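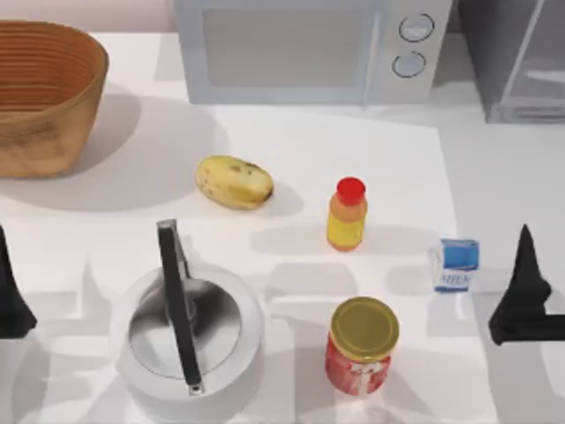
## 1. Purpose of the Study

This report examines how small bakeries in the Karnitz district manage unsold bread. It was prepared by Csenge Fekete and Bienvenido Mangubat under the supervision of Uwe Hellwig and submitted on 17th January.

## 2. Method

Two bakeries, Mundetti and Drollari, agreed to share their daily sales sheets for the month of August. Loaves were recorded as sold, marked down, donated or discarded. Rolls and pastries were left out of the count.

## 3. Results

| Bakery | Loaves baked | Loaves unsold at closing |
|---|---|---|
| Mundetti | 3,179 | 535 |
| Drollari | 1,252 | not recorded daily |

Mundetti bakes the same number of loaves each morning. Its manager, Rüdiger Gerlach, stated that regular customers expect a full shelf until closing. Drollari bakes a second, smaller batch at noon and adjusts it to the morning's sales. Sourdough at both shops is shaped by hand and left to rise overnight, so its quantity must be set a day ahead. 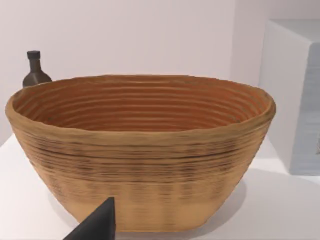 *Figure 2. Oval basket with coiled ridges, bread-proofing shape.*

## 4. Limits

Drollari's closing sheets had gaps, and its unsold total could not be checked. Weather and local holidays were not considered. A longer study would need matching forms at both shops.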